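Swap shelf news, quick one

Sorry for the late newsletter, printer trouble again, then I was away. So. The swap shelf at the Mumenbridge library is back up and running, downstairs next to the coat hooks. Same rules as before. Bring something clean, take something you'll use. No clothes this time please, the church on Kerr Street does those and does them better.

Last round we moved 442 items in 10 weeks. Big thanks to everyone who carried boxes up from the Lorkonus parking lot in the rain. Leftovers went to the thrift store, exept the lamps, which they won't take. Still have the lamps. Anyone?

Puzzles are what people keep asking for. 80 pieces and up, and count them first if you can stand it. Jam jars, we have plenty. Really, plenty. Kids' books always go fast, board books espcially.

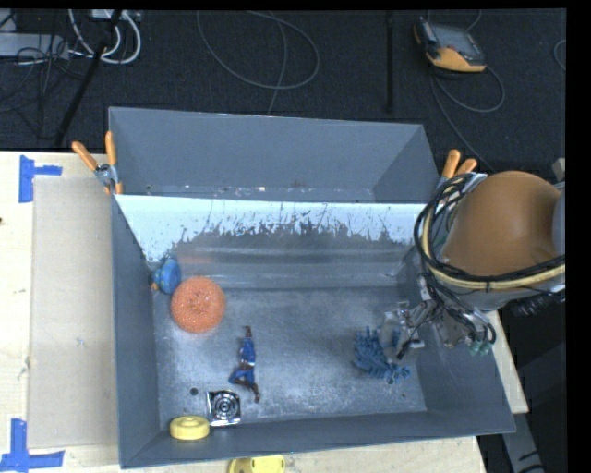
Drop-off is any time the desk is open. If it's heavy, call Kumaresan Achari at the desk and he'll meet you at the side door. Nothing with a cord unless you've tested it at home. Next big sort is in May, date to come, snacks provided. Could use two more people with strong backs and one with a label maker. Mine died.

Also the bike rack is getting moved. More on that next time.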